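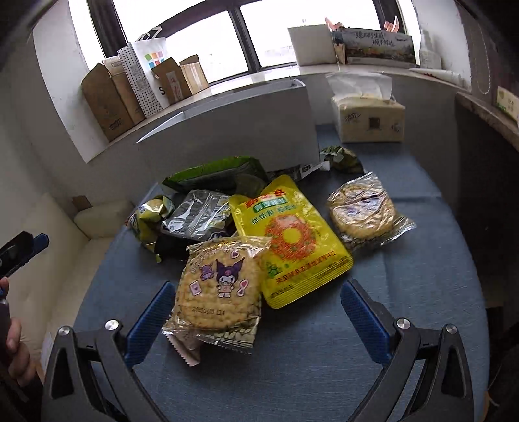
Snack Sorting and Repacking Assistant (part-time, fixed term)

Kesden Dry Goods is hiring for the snack bench at its Kurgate site. The position covers sorting, checking and repacking of single-serve packaged snacks: wrapped cookies, bagged puffs and rings, foil bags and similar light goods. Two positions are open. Work starts in December and runs for three months, with a possible extension if the spring order is confirmed.

Duties

Mixed stock arrives at the bench unsorted. The assistant separates full packs from empty wrappers, groups full packs by type and size, and reads the date code on each pack before it goes into a tray. Codes are printed in different places depending on the maker and may sit low on the wrapper or close to the seal. A pack with no readable code goes to the hold tray and is logged as "no code", whatever its condition.

Seals are checked by hand at both ends. Cookies in clear wrap are handled by the edges and laid flat in a single layer. Bags of puffed snacks are stacked no more than three deep. Foil bags are stood upright where the base allows it; otherwise they go on their side in the long tray. Printed character wrappers are kept together by design, as several customers order by design and return mixed cartons.

Packs with torn film, open seals or crushed contents are removed from stock and recorded on the damage sheet. Empty wrappers are flattened and bagged at the end of each run.

The assistant also lays out the sample table used for customer visits. This is a cloth-covered table, and the cloth is changed whenever crumbs or grease are found on it. Samples are set with the printed front facing up and the date code left visible.

Requirements

– Able to read small print at arm's length, with glasses if needed.
– Able to sit or stand at a bench for a full shift, with breaks.
– Careful handwriting. The damage sheet and hold log are still kept on paper.
– Comfortable handling foods that contain wheat, milk, egg, soy, peanut and sesame. The bench cannot be kept free of any of these.

Reading knowledge of Chinese is useful for ingredient panels and product names but is not required. A printed lookup sheet is kept at the bench. Previous food handling work is an advantage. A food handler card must be obtained before the first shift; Kesden pays the fee.

Hours and pay

Shifts run from 7:30 a.m. to 1:00 p.m. The hourly rate is the Kurgate bench rate, stated in the offer letter, and is paid every two weeks. Training takes two shifts and is paid at the same rate. Hairnets, gloves and aprons are supplied. Closed shoes are not supplied and must be worn. No personal food on the bench at any time, including sealed items bought from the staff shelf.

How to apply

Send a one-page resume and a short note on any sorting, packing or stockroom work to Kha Hoàng, Bench Supervisor, Kesden Dry Goods, Kurgate. Paper applications may be left at the front desk before 4:00 p.m. Selected applicants will be asked to complete a short sorting task with mixed packs and a blank log sheet. Speed is noted but accuracy of the log decides the result.

Related openings

Carton Labeler, Kurgate
Night Stock Clerk, Bucur Road Warehouse
Returns Desk Assistant, Kurgate
Delivery Driver (light van), Skirnuta Route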